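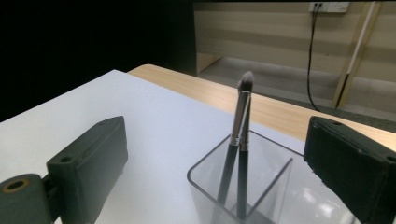 Makeup brushes in their clear container, between the fingers of the gripper

I promised an update on the robotics club back in November, and then the holidays swallowed me whole, so thank you for being patient with me! We're in the thick of the tidy-up challenge now, the one where every team has to pick up small household things and put them where they belong. Our team is called Hirnia (there was a vote, and I lost) and we're up against the Jadthorpe club again, who are lovely people and annoyingly good at this.

The brushes were my idea. Everyone else wanted to stick with blocks, but I kept saying that blocks are too kind to you - they're the same on every side, and a brush is skinny at one end and fluffy at the other. Two of them leaning together in a cup is a proper puzzle, and you really have to think about which one to go for first and how far to open the fingers before you get near it.

We've logged 183 practice tries so far across all our objects, and the aim for this month is 60 more, with 40 of those on the brushes alone. I keep the tally in a notebook that already has tea on it. If you have a favorite awkward object from around the house, leave me a comment, as we still have a couple of spots open on our list and I'd love something with a lid.

Contact | © 2021 Gultis Robotics Club Diary | Back to top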